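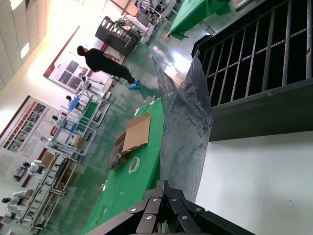
24 May 2018
By Bontu Abdella
21 shares | 5 comments

Jutach launches a paper marbling kit for people with small kitchens

I've wanted to make this kit since my first winter of marbling, when I ruined a tablecloth, two baking pans and a very nice sweater. So I'm thrilled to say the Jutach marbling kit goes on sale today!

It comes with a shallow tray that fits on half a kitchen table, a bag of carrageenan, alum, two wooden rakes, a comb and seven colors of paint. Jarmila Mikuš mixed the colors for us in her studio, and she went back and forth on the green until December (I have the swatches to prove it). We settled on a mossy one she calls Flimetti — it looks wonderful next to the rust red.

The tray takes sheets up to 12 by 18 inches, enough for endpapers on most books you'd sew at home. You'll also find 100 sheets of Hovau text paper in the box. I picked it because it stays flat after rinsing and takes a fold without cracking along the spine.

The instruction booklet is mine, and yes, I do go on a bit. There's a whole page on skimming the bath between prints, and another on what to do with the ugly sheets (cut them up for box linings, they look great small).

Our first run is 389 kits. You can order from the Jutach shop or pick one up at Carvalho Art Supply, where I'll be marbling at the front counter on Saturday from ten until the paint runs out. Come say hi and wear something old!

Press samples and swatch cards are available — just write to me through the Jutach shop and tell me where to mail them.

Last updated 24 minutes after posting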